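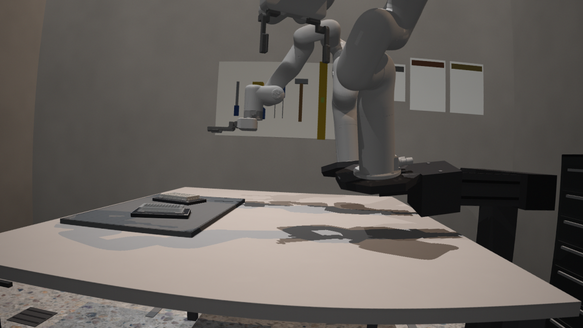 Vemstead Work Table, Long Version: Review After 3 Months

I bought the long Vemstead in April to replace two folding tables in my spare room. I use it for sewing, mailing packages and, when there is company, extra seating. The price was $292 with delivery. The short one was $195 at the same store, but it would not take a full width of curtain fabric.

Delivery and setup

The table came in two boxes. The second box arrived a day after the first, and the bolts were in the second one, so plan for that. Assembly took me most of an evening. The legs are marked with letters on small stickers, and the stickers on mine were on the wrong side of the brackets. Once I figured that out, it went fine. You will want a second person to turn the table over. The wrench in the bag is soft and rounded off on the last corner, so I finished with my own.

The top

The top is smooth enough that fabric slides across it without catching. Pins and scissors have left no marks I can find. A hot mug did leave a pale ring, which faded after a week but is still there if you look at it from the window side. Pencil comes off with a damp cloth. Ballpoint does not. I keep a cutting mat on it most of the time. 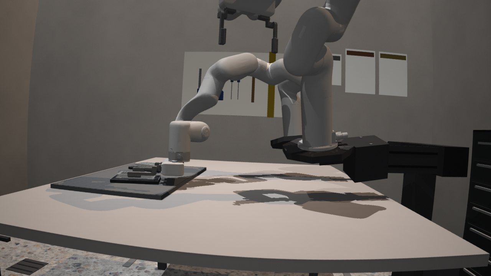 Stability

With the sewing machine at one end, there is a slight shake at high speed. Tightening the leg bolts again after the first month helped a lot. My old Gruber table shook less, but it was also a foot shorter and much heavier. The leveling feet turn by hand and stay where you put them. I have a sloping floor and needed nearly all of the adjustment on one corner.

Compared with the Sternine

I looked at the Sternine before ordering. It has a drawer and a nicer finish on the legs. The drawer hangs low enough that my knees hit it in the store, and the top felt thinner. If you stand to work, that may not matter to you.

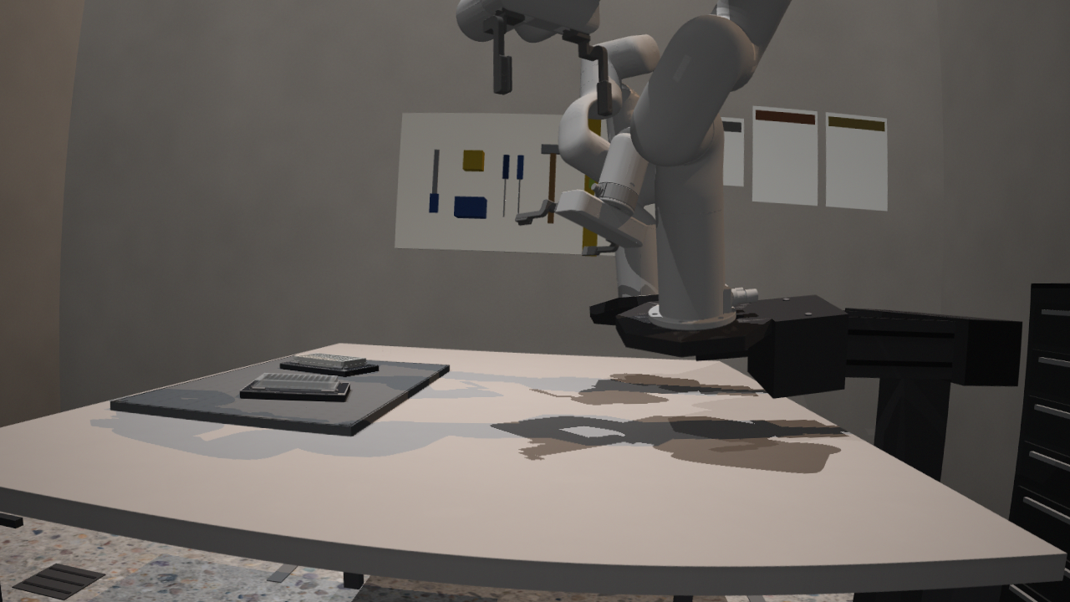
Pale top with a thick gray front edge.

Good: large surface, easy to wipe, feet that adjust.
Bad: weak wrench, badly placed stickers, stains from ballpoint.

I ordered the Sterau clamp lamp to go with it and had to return it, as the clamp would not open wide enough for the edge. Measure first if you plan to clip anything on.

Rating: 4 out of 5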